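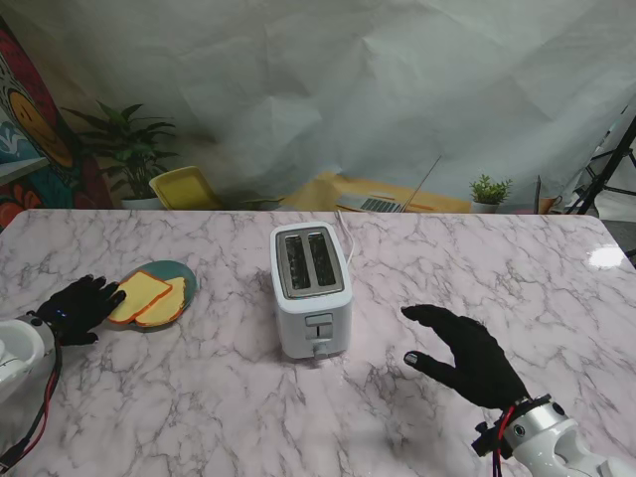
Visser tells visitors to its Galtport site that the robots will take the dull jobs and leave people the interesting ones. I spent a morning there in June and came away unconvinced.

The firm employs 174 people, and 4 of them now work with Rundar, the two-armed system it bought from Vatov. Their shift goes on setting out toy bread and a toaster, starting the run, watching the gloved hands and putting everything back for the next go. One used to repair kitchen appliances. She called the new post "babysitting with a login".

Managers speak of 69 household tasks on the list and a pay review in 3 months. The staff I met had seen the list. They hadn't been told who would still be needed once it was finished, and when I asked, the answer was that roles would evolve.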